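Fórum de Utilizadores Tikus - Instalação e Arranque

Tópico: Particionamento automático no instalador Tikus ignora a partição de recuperação
Março de 2018

ostermann_adm
Exmos. Senhores,
Venho expor uma situação verificada no instalador em modo guiado, versão 5, durante a preparação dos postos de trabalho da nossa instituição. Ao selecionar a opção "Utilizar o disco inteiro", o instalador apresenta um resumo no qual a partição de recuperação consta como preservada. Concluída a instalação, a referida partição deixa de figurar na tabela e o espaço correspondente passa a integrar o volume raiz.
O procedimento foi repetido em 11 máquinas, todas com a mesma configuração de disco, e o resultado foi idêntico. O registo do instalador não assinala qualquer erro. Solicito que me indiquem se se trata de comportamento previsto ou de anomalia a comunicar à equipa de desenvolvimento.

murkau_sul
Cumprimentos.
A opção "Utilizar o disco inteiro" faz exatamente o que a designação indica. O manual de instalação, no capítulo relativo ao particionamento, estabelece que todos os dados existentes no disco são eliminados. Não me parece haver fundamento para falar de anomalia. Para manter a partição de recuperação deve ser escolhida a opção "Utilizar o espaço livre" ou o modo manual.

ostermann_adm
Agradeço a resposta, mas não posso acompanhar a conclusão. O manual refere a eliminação dos dados; o ecrã de resumo, que é o último documento apresentado ao operador antes da confirmação, declara a partição como preservada. Havendo contradição entre os dois, o operador tem o direito de confiar no que lê no momento em que confirma.

Eckhard Teuber
Na qualidade de responsável pela tradução portuguesa do instalador, entendo dever prestar um esclarecimento. A cadeia de texto em causa é, no original, "kept", e aplica-se à entrada de arranque e não à partição. A tradução "preservada" é correta do ponto de vista linguístico, mas surge na linha errada do resumo por força da disposição em colunas. Em ecrãs com resolução reduzida, a coluna desloca-se uma posição para cima.
Tal não explica, contudo, a totalidade do caso. Peço ao autor do tópico que transcreva a secção "layout" do ficheiro de registo.

ostermann_adm
Transcrevo o que consta do registo:

layout: modo=guiado alvo=disco0
layout: entrada 1 arranque manter
layout: entrada 2 raiz criar
layout: entrada 3 recuperação manter
layout: tabela escrita, 2 entradas

Como se verifica, o próprio registo indica "manter" na entrada 3, e a tabela é depois escrita com duas entradas apenas. Não se trata, portanto, de uma questão de colunas.
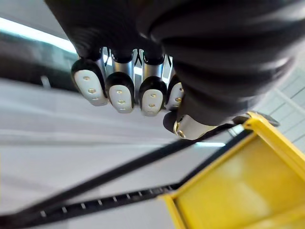
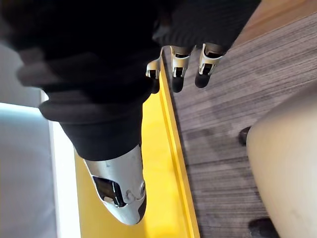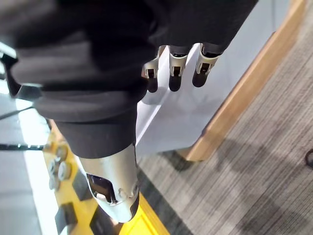

Acrescento que a tabela original destes discos foi criada pelo assistente da Vidthorpe, que atribui à partição de recuperação um tipo próprio, não constante da lista de tipos reconhecidos pelo instalador. Desconheço se esta circunstância é relevante, mas deixo-a registada.

Eckhard Teuber
É relevante. O módulo de particionamento lê todas as entradas, marca-as conforme o modo escolhido e, antes da escrita, retira da lista aquelas cujo tipo não reconhece. A marcação "manter" ocorre antes desse filtro. O resumo é gerado a partir da primeira lista, a tabela a partir da segunda. Retifico a minha intervenção anterior: existe um problema de apresentação nas colunas, mas é distinto do que aqui se discute.

murkau_sul
Mantenho a minha posição quanto ao essencial. Uma instituição que procede à instalação em várias máquinas deve ensaiar previamente numa delas e comparar a tabela antes e depois. O modo guiado destina-se a utilizadores domésticos e não foi concebido para discos com tipos de partição fora da norma. Para implantações desta natureza existe o ficheiro de respostas.

bibliotecatecnica42
Permito-me discordar do interveniente anterior. O ficheiro de respostas recorre ao mesmo módulo e reproduz o mesmo resultado, conforme tive ocasião de verificar nos nossos serviços. A única forma que encontrei de contornar a situação foi a seguinte:

1. Arrancar o suporte de instalação em modo de consola.
2. Alterar o tipo da partição de recuperação para "dados genéricos".
3. Executar o instalador em modo manual e marcar a entrada como "não utilizar".
4. Após o primeiro arranque, repor o tipo original.

O passo 4 é indispensável se se pretender que o assistente do fabricante volte a localizar a partição. Recomenda-se cópia integral do disco antes do passo 2.

ostermann_adm
Agradeço a indicação. Apliquei o procedimento numa das máquinas ainda não instaladas e a partição de recuperação manteve-se na tabela, com o tamanho original. Falta confirmar se o assistente a reconhece depois de reposto o tipo.

murkau_sul
Registo que o modo manual, que sugeri na minha primeira resposta, faz parte da solução.

bibliotecatecnica42
Faz parte, mas não basta. Sem a alteração do tipo, o filtro retira a entrada também em modo manual.

Eckhard Teuber
Abri o pedido de correção junto da equipa de desenvolvimento, com o registo acima transcrito. Proponho duas alterações: que o resumo passe a ser gerado a partir da lista final e que o instalador interrompa a operação sempre que uma entrada marcada "manter" seja retirada pelo filtro. A segunda poderá encontrar objeções, dado que afeta igualmente as instalações sem operador. Quem disponha de registos de outros fabricantes queira, por favor, anexá-los ao pedido e não a este tópico.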